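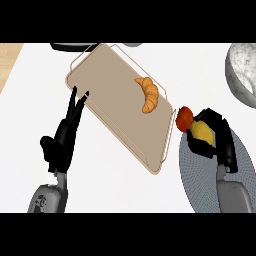

07/08/2024 – I've been itching to share this one, and now I finally can! The Filow 500 round baler is ready to order, and the first machines are leaving our Holerden plant this month.

If you've run our older Filow, you'll know the shape. Nearly everything behind the pickup is new, though. We went to a wider pickup with a lower windguard, so it follows rough ground better and leaves less hay lying in the row (my own biggest gripe with the old one). The belts are wider too, and you can get at the tensioner from the left side without crawling under anything.

Net wrap now loads from the ground, and you can carry two spare rolls on board. I tried it in work gloves and had a roll in before my coffee got cold.

We ran four test balers through last season on farms with very different hay, from dry grass to heavy, damp silage. Between them they made 2000 bales, and we changed the bearing seals and the twine box latch after what those crews told us.
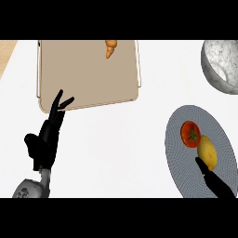
Dealers and Availability

The Filow 500 will be sold through 68 dealers, including every Mykhailiuk Equipment branch. Orders placed before the end of January come with the Plodance bale monitor at no extra charge – it shows bale shape and moisture on one screen in the cab, and it works with older tractors as long as you have a three-pin socket.

Parts for the earlier Filow stay in stock, so please don't feel rushed! Call your dealer to set up a demo in your own field.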